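Robot Learns to Stop Before It Breaks Your Old Dell

Stultow, a small software outfit that has spent the past year teaching robot arms to take office computers apart, has released the planner it has been promising since spring. The planner is called Pettigrew. Its main talent, according to the release notes, is hesitation.

Earlier versions picked a target, worked out a path and went for it with the confidence of a teenager in a parking lot. Pettigrew redraws its path 15 times a second from the wrist camera and slows down whenever its guess about the next surface gets shaky. Inside a desktop case, full of loops of wire and sharp little brackets, that is most of the time.

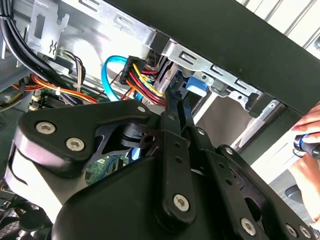
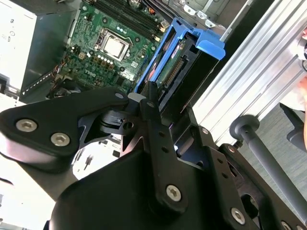
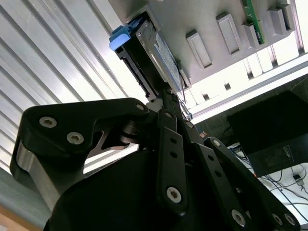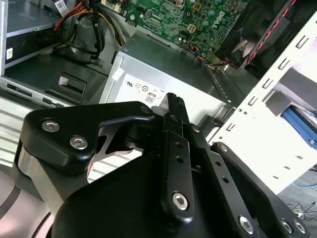 Views from the wrist camera, with the gripper across the lower part of each.

Drive bays remain the favorite headache. "A hard drive is a box, and software loves a box," said Amancay Huenchumán, who leads the perception work. "A cable is an opinion. It moves when you look away." Her team labeled 408 short clips by hand to teach the system which cables can be nudged and which should be left alone, a job she described as "very calming until lunch."

The new release also swaps out the old force controller for one named Biston, which backs off after 40 milliseconds of unexpected resistance. The previous one took its time, and Stultow's spare parts shelf shows it.

Carkeck, a refurbisher that handles retired school and office machines, plans to try the software on one bench in November. Staff there have asked for a pause button that is larger than the current one. Stultow says 13 known bugs are still open, including one in which the planner finishes a task, reports success and then asks where the task is.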